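Setting Up the Block Table
Section 4 of the Shared Playroom Guide

By Zinhle Steyn
13 June 2026

By now you should have your two tables unpacked and their legs tightened (Section 3). This is the fun part! You're going to turn them into one big block table that people will want to sit down at.

4.1 Join the tables

1. Push the first table flat against a wall. A plain wall is best, as busy wallpaper makes small pieces surprisingly hard to spot.
2. Slide the second table up to it, long edge to long edge.
3. Run your palm across the seam. If you feel a step, raise the lower table with its screw feet, a half turn at a time.
4. Lean on the middle with both hands. Nothing should rock.

Note: A thin seam is fine. If a block can stand across it without tipping, you're done.

CAUTION: Lift the tables when you move them. Dragging loosens the leg bolts, and you'll be back in Section 3.

4.2 Lay out the back table

The back table is for odds and ends, the things you reach for between builds.

5. Set out a marker, a clear cup and a shallow metal bowl in a loose row, with plenty of space between them.
6. Put a ball in the bowl. A tennis ball is perfect, and the bowl keeps it from rolling off and taking your tower along!
7. Keep anything tall toward the wall.

4.3 Lay out the front table

8. Start with just a few studded blocks in different colors. I know the Cirnidia tub holds 200 and it's tempting to tip the lot out (I did, the first time), but a few blocks and a lot of bare table is a lovely way to begin.
9. Set them studs up, a hand's width or more apart.
10. Try one block at an angle. Lining it up with its neighbor is a nice little warm-up.
11. Add a light ball with holes in it if you want something different to pick up. It weighs next to nothing, so keep it away from the edge.

CAUTION: Small blocks are a choking hazard. Clear the front table before toddlers come in.

Tip: Pale tabletops show every smudge. Wipe with a damp cloth and dry right away. Light scuffs are nothing to worry about.

4.4 Check your layout

Compare your table with these before going on to Section 5, Sorting and Storage. Your colors and positions can be different.
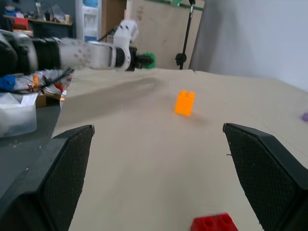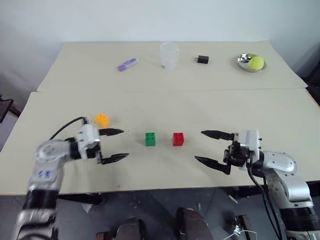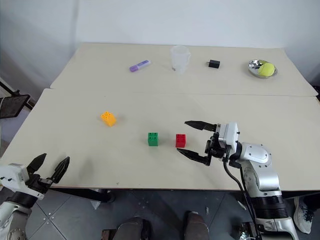 Last picture: orange-yellow, green and red blocks on the front table, odds and ends behind.

Comments (3)

Mandla Jacobs
The palm test in step 3 is great. Mine felt level until I tried it, then two turns on one foot and it was spot on.

Karla Gallegos
Does it have to be a metal bowl? We only have a plastic one from Hosteo.

Zinhle Steyn
Plastic is fine, Karla! Just pick one with a flat bottom so it doesn't spin.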